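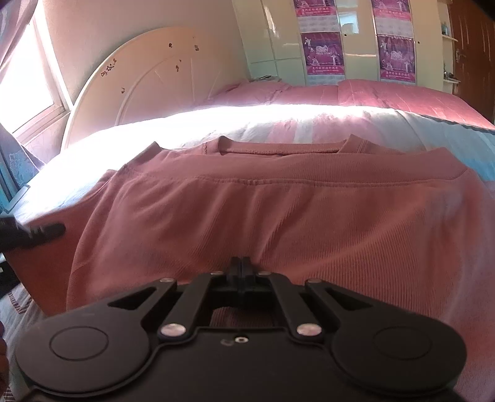 November 4, 2018. Bedroom bench, by which I mean the bed.

Folding, continued. Chaimae Abdel Hamid wants one fold procedure that works for every top in the Hajji pile. I want lunch. We have compromised on the ribbed pink T-shirt, crew neck, a garment with strong opinions about staying folded.

Notes so far:

Rib knit stretches if you pull from the hem. Pull from the collar band and it stretches there too, but you feel worse about it. Lay it flat, wait, fold the top layer over below the neck, press, leave alone. Leaving alone is the step I keep failing.

Mattress is too soft for a decent crease. The Keldale table was better, but Howard Mottram has it covered in socks and says he is nearly done. He said that in April.

Target is 32 seconds per shirt. My best today was 70, and Howard called the result "a parcel."

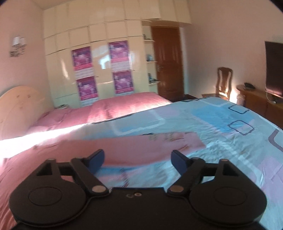
The quilt is the other problem. Pink cloth on light blue is easy enough to find, but the quilt wrinkles whenever the shirt moves, and then I am smoothing two things and folding neither. Tried tucking it under on the far side. Came untucked. Will try clips from the Stendora box if anyone remembers which shelf they went back to.

Also tried lifting by a narrow bit of knit and letting the weight straighten the remainder. Good on paper. The light blue cloth tends to come along for the ride, so clear the bed first (I wrote this on page 9 as well, and ignored it there too).
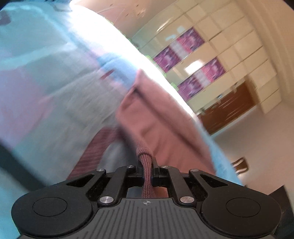 Ribbed strand held, pink fabric over light blue cloth.

To do: clips, firmer surface, ask Chaimae whether sleeves go in before or after the first fold. She has told me twice.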